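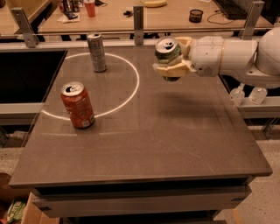
Sheldon Gauthier told the project group in July that the deposit was never the difficulty in Platard. In his view, residents would return their drink cans readily if the return point stood where they already did their shopping, and a report that dealt only with the amount of the refund would miss the matter entirely. His remarks led the group to revise its research question before the household survey was sent out.

Print this page | E-mail this page

Beverage Can Returns in the Town of Platard
Student Project Report, Bellamy College, Department of Public Administration
August 2019

1. Purpose

This report examines how residents of Platard dispose of empty beverage cans and whether the distance to a return point affects their choice. It was prepared as part of the second-year course in local services. The town has one return point, located at the Trudel depot on the north side of the river. Curbside recycling is collected every other week.

2. Method

A paper questionnaire was mailed to 2000 households. A total of 742 completed forms were received and entered by hand. Respondents were asked how they disposed of cans, how they traveled to the depot, and whether they had visited it in the past year. The group also conducted 42 short interviews outside the Dradari grocery store. Interviews were held on weekday afternoons only, and working residents are therefore likely to be underrepresented.

3. Findings

Households north of the river reported using the depot more often than those to the south. Most southern respondents placed their cans in the curbside bin and gave up the deposit. Several wrote in the margins that the depot closes before they return from work. Others mentioned the bridge, which has no sidewalk on its east side.

Storage was raised more often than expected. Residents of apartments stated that they had no suitable place to keep empty cans between trips. Crushed cans are not accepted at the depot, and a full bag takes up considerable space in a small kitchen.

The amount of the deposit was mentioned in few interviews. Where it was mentioned, opinions were divided.

4. Recommendations

The group recommends a trial return point in the Dradari parking lot, to operate for 40 weeks. Evening hours should be offered at least twice a week. The cost of staffing was not studied and should be obtained from the depot operator before any decision is made. A second survey of southern households should follow the trial and use the same questions.

Sign up for our newsletter to receive department news.

Contact | Copyright Bellamy College | Back to top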